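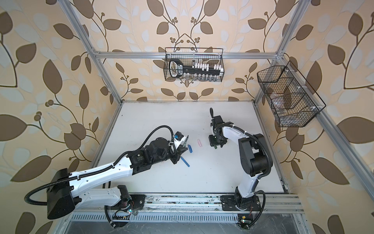
Leaf-and-berry wallpaper, brown and pale blue-gray on a cream-peach ground.

Trailing Leaf Wallpaper

From the Hekaleo Home Pages, an open reference on rooms and what goes in them
Main author of this entry: Doaa Hegazy
Last changed: May 31, 2020

Trailing leaf wallpaper is any wall covering where the main pattern is foliage growing along a stem that wanders over the surface. People also call it scrolling leaf, vine paper, or (my grandmother's word) "climber." I've been hanging, stripping and generally fussing over this stuff for most of my adult life, so forgive me if this entry runs longer than the one on skirting boards.

What counts and what doesn't

The stem is the thing to look for. If leaves are scattered over the ground with nothing joining them, most dealers will file the paper under "tossed" or "sprig." If the leaves sit in tidy upright columns it's usually sold as a stripe, even when the columns are quite wild looking. A trailing pattern has a line your eye can follow, and that line bends. It may carry flowers, fruit, berries, birds, the odd squirrel! None of that changes the name, as long as leaves do most of the work.

Karine Charbonneau and I have argued for years over bamboo. She puts it with the trailing papers and I don't, since the canes are nearly always straight. The entry on bamboo papers is hers, so you can go and read the wrong opinion there.

Parts of the pattern

A few words come up again and again in shop catalogs, and they're worth having.

Ground. The background color, put down before anything else. Cream, buff and peach are the old favorites, and a warm ground forgives yellowing far better than a white one does.

Stem or vine. The drawn line. Thin stems make a paper feel airy, thick ones make it feel like a hedge.

Mass. The big leaves. A good designer spreads these so that no dark patch stands out when you step back to the far side of the room.

Filler. Everything tucked in the gaps, which might be buds, tendrils, dots or berries. Cheap papers tend to skimp on filler and you get bald spots, and once you've noticed a bald spot you'll see it from the bath every single night.

Repeat. The height of the pattern before it starts over. Large leaf papers have long repeats, and long repeats eat paper. More on that further down, with some bitterness.

How it's made

Early papers of this sort were printed from carved wooden blocks, one block for each color, pressed down by hand. You can often spot block printing by a slight ridge where the color got squeezed to the edge of the leaf. Roller machines took over in the nineteenth century and made the whole business faster and much cheaper, and the leaves got smaller for a while because the pattern had to fit the distance around the roller. Screen printing brought the big leaves back. Digital printing has done away with the size limit altogether, and you can now buy a leaf as tall as a door if that's how you want to live.

Backings vary as well. Plain pulp paper is the traditional one. It swells when it's pasted and has to rest before hanging. Non-woven backing keeps its size, so you paste the wall and put the strip straight up. Vinyl-faced papers can be wiped down. Peel-and-stick is its own world and gets its own entry (Abdelkrim El Ouafi is writing it, be patient with him).

Hanging a trailing pattern

Start by finding out what kind of match you've got. A straight match means the pattern lines up at the same height on every strip. A drop match means each strip shifts, commonly by half the repeat, and trailing papers are very often drop match because it hides the fact that you're looking at the same leaf over and over. Cut your strips from alternate rolls if it's a half drop. You'll waste a good deal less.

Draw a plumb line first. Please. Corners in old houses are never straight, and a stem that ought to meet its other half will miss it by a thumb's width at the ceiling and by more at the floor. Wrap a little paper around the inside corner, cut there, and overlap the next strip onto it with a fresh plumb line. The pattern will lose a sliver, but with leaves this busy it hardly shows, whereas a stripe would shout it at you. 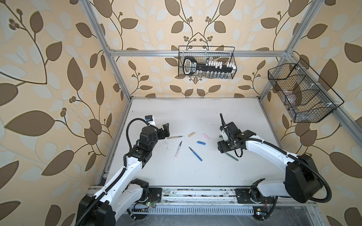 Large-leaf paper on the left, back and right walls of one enclosure, with a cream-colored ground.

Where to start is a matter of taste. I center a big leaf on the wall people face when they come in and work outward both ways, letting the join fall over the door or somewhere else that gets no attention. Abdelghani Bouzid, who taught me to paste, always started at the window and worked away from the light, so that any overlap cast no shadow. It's the older habit and it made sense with thick papers that were butted badly. With modern trimmed rolls I don't think it matters much.

How much to buy

Now the bitterness. The number of rolls on the back of the label is worked out for a plain paper. With a long repeat you can lose the better part of a strip from every roll, and if you run short, the new batch won't quite match the old one. Colors drift between print runs. I once hung a hallway in Troltport with rolls from 2 batches and the browns on the stairs side came out redder. The owner was very nice about it, which made it worse.

So measure the height of your wall, round it up to the next whole repeat, and divide that into the roll length. Ignore the fraction left over. That tells you how many strips you really get from a roll. Then buy one roll more than you need and keep it somewhere dry, flat, and labeled with the batch number. Somebody will lean a ladder on your wall one day.

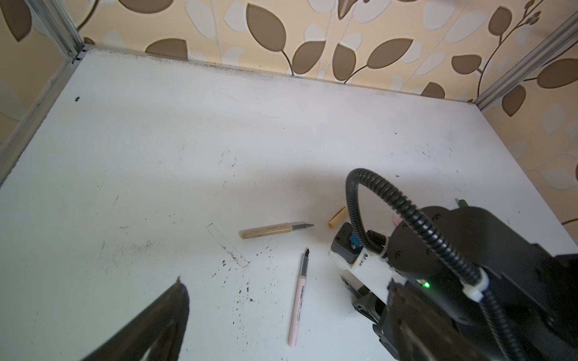 The spare roll brings me to repairs, which trailing papers take very well indeed. Tear your patch, don't cut it. Pull the paper away from you so that the back thins out toward the edge, and follow the outline of a leaf or a stem as you go. Paste it, slide it until the vine lines up, and press from the middle out. A feathered patch on a leafy ground disappears at arm's length. If the wall around it has faded, leave the patch in a sunny window for a few weeks before you use it. Old decorators swear by this and I've done it myself with decent results.

Scuffs and finger marks can often be lifted with a soft eraser or a ball of fresh white bread (stale bread scratches). Don't use water on an uncoated pulp paper unless you've tried it first behind a cupboard. Older browns in particular may bleed.

Some patterns and where I've met them

The Indari range is the one I get asked about the most. Its sample book runs to 183 papers and a big share of them are leaves of one sort or another. Number 137 is a broad leaf on a buff ground with a very open stem, and it's lovely in a north-facing room. Number 1471, confusingly, isn't in the same numbering at all; it belongs to a border set that was sold by the yard and turns up at estate sales with the price still penciled on the back.

Benmoussa papers are heavier and darker, with tight curling vines and a lot of filler. They can swallow a small room. Elaheh Kazemi used one on a ceiling and left the walls plain, and I was ready to hate it and came home wanting one.

Color and how it reads

Two-tone foliage is the oldest trick in this kind of paper. The idea is that warm or dark leaves come toward you and cool or pale ones drop back, so a flat sheet seems to have some depth to it, like looking into a bush. It works best when the two tones share the same stem, or at least seem to. The paper shown just below this paragraph is a fair case for it, with large dark brown leaves set against pale blue-gray ones on a peach-beige ground, and thin dark vines and little clusters of round brown berries running between them. Take the blue-gray away and I think you'd have something quite gloomy. If you're choosing paint to go with a paper like that, pick up the ground color for the trim and leave the brown alone, or you'll end up with a room the color of gravy.

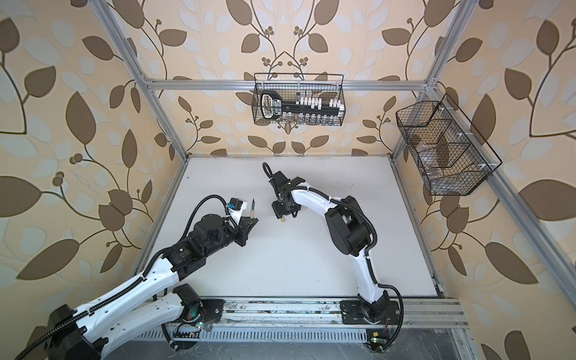
Scale does as much as color. People are scared of big leaves in small rooms and they mostly needn't be. Small busy patterns break up into a kind of fizz from across the room, but a large leaf holds its shape, and you stop noticing it sooner. Look at how the paper is used here, in three panels around a white tabletop: the leaves are large and the berry clusters small, so there's something for the eye at either distance. I'd be more careful about height than floor area. A low wall may show you only one full run of a long repeat, and then it matters a great deal where you make the first cut. Hold the roll up and slide it about before you commit. I like a stem leaving at the ceiling and hate half a leaf sitting on the skirting.

Taking it down

Score it lightly, soak it with warm water and a drop of dish soap, wait, and soak it again. Then wait some more. Wide scraper, low angle. In January I took four layers off a box room and the bottom one was a tiny green ivy, still bright behind where the wardrobe had stood. If you find something like that, save a piece as big as the full repeat, write the room on the back in pencil, and store it flat.

See also

Bamboo papers (Charbonneau)
Batch numbers
Borders and friezes
Drop match
Lining paper
Paste, kinds of
Peel-and-stick (in preparation)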